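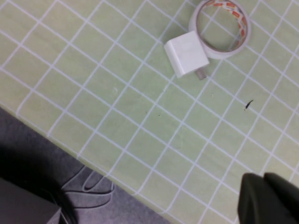
Gridded tabletop mat

A gridded tabletop mat is a flat covering printed with evenly spaced lines, laid over a table to protect it and to help with measuring and lining things up. Pale green with thin white lines is a common choice — small items such as a white power adapter or a roll of tape are easy to find against it.

Use

Most mats of this type are sold for cutting paper and fabric. They are also used under household goods that need a steady base, among them dish racks, storage trays and sets of wooden cubes. 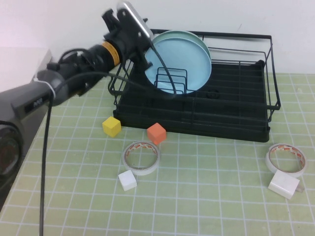 A rack with its own drip tray can stand directly on the mat. Plates are kept upright in the rack and smaller things stay in front of it, where they can be reached.

Care

Mats are wiped with a damp cloth and stored flat. Specks and clippings should be brushed off first.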